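3.2 Raking light and the legibility of surface relief

Visual grading of sawn and planed boards is sensitive to the direction of the light falling on them. Overhead diffuse lighting, the usual condition in small mills, flattens shallow relief and lets planer marks, raised grain and light tear-out pass unrecorded. Nartey and Prado observed this at the Trirkavville mill, where boards accepted on the day shift were often downgraded when the same graders met them again near a west-facing door in late afternoon. The present section sets out the lighting conditions used in our trial and the terms used to record defects.

A total of 211 boards were drawn from mill stock in August and stored flat in the grading room until their moisture content had settled. Each board was planed on one face only. The lamp was mounted on a sliding arm and set at one of two elevations, 27 degrees or vertical, with the room blinds closed. The distance from lamp to board centre was held at 900 mm in both positions. Graders stood on the side opposite the lamp and were free to bend or step sideways, but not to lift the board or touch its surface.

Two graders, Godinho and Caldeira, worked separately and recorded defects on the same printed form. The form, adapted from one in use at the Damasceno yard, separates relief defects (ridges, dips, torn fibres) from colour defects (stain, sap streak, burn). The separation matters here because the two groups respond to light in different ways. Relief defects are read through their shadows and become easier to find as the lamp is lowered. Colour defects are read through contrast within the surface itself, and low light tends to hide them under the shadows of the surrounding grain.

Cast shadows bring a further difficulty. Any object left on or near the board throws a shadow whose edge may be recorded as a stain or a change of tone, particularly on pale timber (Figure 4).

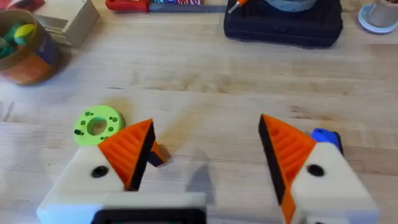

Figure 4. Diagonal shadow on light-coloured wood, cast by a small angled piece with black and orange faces.

Graders were therefore asked to clear the bench before each reading and to mark as doubtful any tonal edge that ran straight across the grain. Doubtful marks were looked at a second time with the lamp moved to the other end of the board. An edge that moved with the lamp was struck from the form; one that stayed in place was kept and classed as a colour defect.

Oyelaran has argued that a second reading of this kind favours the more patient grader. We accept the point in part – the time allowed per board was not fixed – and the scores in Section 4 are given both with and without the doubtful marks. Boards from the Hastari lot, which had been oiled before delivery, were graded under the same conditions but are reported separately, as glare from the oiled face made relief defects hard to read at the lower lamp setting.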